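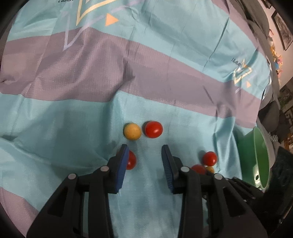
Small round things on a cloth, a yellow one and a red one side by side.

Balledlow Tomato Notes: read me first

Welcome, and thank you for stopping by! These are the tasting and growing notes kept by the seed swap in Balledlow, typed up at last from a shoebox of index cards (plus a few envelopes, and one paper plate). The table holds 1,942 notes on 195 kinds of tomato, mostly cherry and other small sorts.

What you'll find in it

Each row is one note: the variety as the grower spelled it, the garden, the month of first picking, a sweetness score from one to five, and whatever else the grower felt like saying. Please do read that last column, it's the best part. Of the notes, 1,688 have a score and the rest are words only.

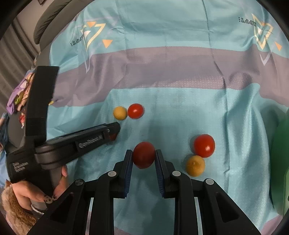
Where the notes come from

Most were written in Ummont and Nalside, where the soil is heavy and August can be very dry. The Farquharson allotments sent 373 of them in one go, and their scores run high (they are fond of their tomatoes over there!).

Known problems

Spelling is all over the place, and we left it alone. Blank months mean the card was blank. Skin thickness was only added later on, so older rows don't have it.

Using the notes

Help yourself, share them, and send us corrections. We go through the mail on Thursday evenings.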